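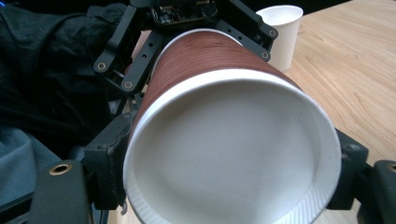
*Figure 4. Gripper camera view of a brown cup held just behind the rim.*

## 4. Recording the cup task

By now both hand-held grippers should be paired and calibrated as described in Section 3, and you're ready for the part most people enjoy. This section takes you through a recording session for the Flisance cup task, which is the one we used for the results in Section 6 and the one we'd suggest to any new group, even if your real interest is in something grander than paper cups.

### 4.1 Before you record

1. Set the two cup holders on the tabletop, within easy reach of both hands. Load one with white cups and the other with brown.
2. Sit down at the near edge, put on the grippers, and move your arms through the whole reach you expect to use. If a cable pulls, stop and route it again.
3. Start Tellover and wait until every camera stream shows a live picture.
4. Open and close each gripper 3 times. Tellover uses these strokes to line up the finger signal with the video, so please make them full strokes, all the way out and all the way in.
5. Practice the task without recording until you no longer have to think about your fingers. For most of us that took 8 tries, and there's no shame in taking more.

**Caution:** Keep your bare fingers away from the linkage arms while the gripper is closing. They pinch.

### 4.2 Picking up single cups and stacks
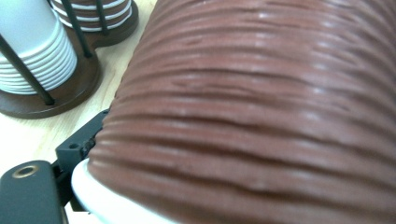 Tall stacks are where most of our early recordings went wrong, and we'd like to save you the same trouble. Our first policies, trained only on single cups, would reach for a stack as though it were one cup and stop at whatever height they pleased. What seems to help is giving the model plenty of close views in which the rims read as a long run of parallel ridges, with a white rim at the end to mark where the stack finishes. Move in slowly enough that the gripper camera gets a good look before the fingers close, and try to have a holder somewhere in view behind, as it gives the model something steady to judge its motion against.

1. Bring the open fingers in level with the part of the cup or stack you mean to hold.
2. Close gently until you feel both pads touch, then pause for a slow breath.
3. Lift or turn in one motion. Small corrections are welcome in the data, but long hesitations are not, and you should mark those episodes for review.
4. Bring in the second hand if the task sheet for that episode calls for it.

**Note:** Paper cups wear out. Swap in fresh ones whenever a rim goes soft, or your model will learn to expect soft rims.

### 4.3 Mixing short and tall stacks

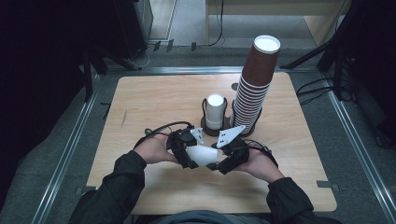
Brøndum wrote in February to ask whether short and tall stacks ought to be recorded in separate sessions, having found that their operators got into a rhythm and grew careless when the height kept changing. It's a fair worry, and we went back and forth on it ourselves. In the end we kept the heights mixed within a session, and our answer to the carelessness is simply to take more breaks. Models trained on mixed sessions coped better when we changed the starting height at test time. If you'd rather keep the heights apart, shuffle the episodes before training, and set `height_order: random` in the Jarnum loader so that it doesn't put them back in the order you recorded them.

Whichever way you go, please squeeze a tall stack as lightly as you can get away with.
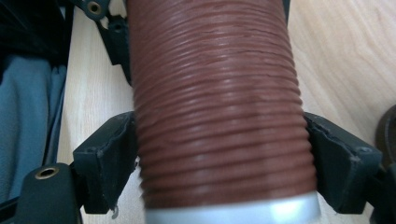 A hard squeeze pushes neighboring cups out of line, and then the next step, taking one cup off the end, becomes much harder for you and for the policy later on. Watch the finger width readout in Tellover as you close. When the number stops falling, stop squeezing.

### 4.4 How much to collect

Our full set has 979 episodes. We held back 21 of them for checking and trained on the rest. You can begin with far fewer and still see the grasping part come together, though passing a cup from hand to hand took us a good deal longer.

1. Press **End** before you take off the grippers.
2. Play back the first and last episodes of the session from start to finish.
3. Delete any episode with a missing stream. Jarnum will refuse the whole folder otherwise.
4. Copy the session folder to your training machine and continue with Section 5.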